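Midwood Clay Forum › Polymer Clay › Baking and Curing

Translucent canes browning and cracking when sliced, same batch fine last year

Posted by Riet Visser, 2025-08-30

I make millefiori canes in translucent clay, mostly leaf and petal designs, and slice them onto a raw base sheet. The base is white, also raw, rolled on the third-thickest setting of an Emeo pasta machine. The finished pieces are flat pendants and small inlay tiles.

Two faults have shown up in the last few bakes, and I would like to know whether they are one problem or two.

First, the translucent areas come out tan. It is worst at the outer edge of each tile and hardly there in the middle. The white base darkens slightly too, but I only see it if I hold a tile against raw clay.

Second, the cane itself cracks when I slice it. The cracks run from the outside toward the center, and small bits of the wrapper layer lift off. I rest the cane overnight before slicing. I use a rigid blade, wiped between cuts, and turn the cane a quarter turn after every slice.

The oven is a countertop convection model, set to 275 F, 30 minutes, tiles on plain paper on a ceramic tile. I have an oven thermometer hanging from the rack and it reads 275 once everything settles. The clay is Uvia translucent from a case I bought last October. I made canes from the same case in the winter and had neither fault.

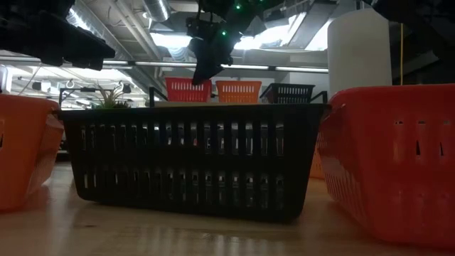 What has changed: I moved the oven to a different counter, and I switched from baking uncovered to baking with a foil sheet laid loosely over the top. I also started conditioning by machine only. Before that I worked the clay by hand first and then ran it through the rollers.

I would prefer not to throw out the rest of the case. There is a lot of it left.

Jouko Pesonen

These are two problems. I will take them separately.

Browning. Translucent clay has little or no pigment to hide discoloration, so it shows heat damage well before an opaque color does. A hanging thermometer tells you the air temperature at the rack, averaged over the response time of the thermometer, and that response is slow. Small convection ovens overshoot while the element is on and drop while it is off. A dial that settles at 275 can be sitting in air that swings a good deal above and below that. The edges of your tiles brown first because they take radiant heat from the side elements and walls. That fits what you describe.

A loose sheet of foil blocks radiation from above only. Use one of these in its place:

Two foil pans of the same size, one inverted over the other and clipped at the rim. The ceramic tile goes inside the lower pan.
A lidded enamel roaster, if it fits without touching the walls.

Put a thermocouple probe inside the enclosure, at the height of the work, with the lead coming out under the rim. Start a cold run with no clay in it and write down the reading every minute. You want the peak, and you want the time it takes the inside to reach temperature. My enclosure takes much longer than the oven does, and I start the bake timer from the inside reading. If you time from the oven reading you will underbake, and an underbaked translucent is cloudy and brittle.

When you know the peak, lower the set point until the peak stays inside the range printed on the clay package. Follow the package and disregard what people on forums bake at, including me.

Moving the oven can matter. If it now stands close to a wall or under a cabinet, the case runs hotter and the thermostat may cycle differently. Pull it forward and repeat the cold run.

For clearer translucents, drop the pieces into ice water directly from the oven. Do this with thin tiles only. Thick or mixed-thickness pieces can crack from the shock.

Cracking. Your clay has lost plasticizer, or it was never fully conditioned, or both. An opened case stored for most of a year gets firmer, and faster if the blocks sit on paper or cardboard, both of which pull plasticizer out. Machine-only conditioning on firm clay gives you a sheet that looks smooth but has small fractures all through it. When you reduce the cane, those fractures open from the outside, where the clay moves the most.

Test: roll a sheet at a medium setting, fold it in half and look at the fold. If the fold shows cracks, the clay is not ready. Keep going until the fold is clean.

For firm clay, chop it fine, add one small drop of clay softener per block, bag it, and leave it overnight before you put it near the rollers. Do not use mineral oil in translucent. It can leave greasy patches after baking.

Make sure the wrapper and the core are the same firmness. If the core is soft and the wrapper is stiff, the wrapper splits every time. Condition both in one session.

niskanen_studio

I had the same browning and it was the bulb in the oven lol. No idea why but I took it out and it stopped. Could have been something else I changed that week. Also try a different brand, I never got on with that translucent. I bake everything at 265 and it comes out ok.

For slicing put the cane in the fridge for a bit.

Riet Visser

Did the cold run with a probe. Set to 275, the inside of two clipped pans peaked at 291 and took 19 minutes to get to 275. The oven was two inches from the wall, so I pulled it out and ran it again. The peak came down to 284. I have lowered the dial and will run a set of test chips before I put any tiles in.

The fold test failed on every block I tried. They were stored in the original carton with a sheet of copier paper between the layers, which explains that part. Two blocks are chopped and bagged with softener now.

The fridge made the cracking worse on the old cane, so I am leaving that out.

Jouko Pesonen

A 16 degree overshoot is enough to tan translucent. Bake the chips at the same thickness as the tiles, on the same white base, and flex one after it cools. If it snaps, extend the time and leave the temperature alone.

Chilling helps with a cane that is too soft and smears under the blade. On one that is already stiff it does the opposite.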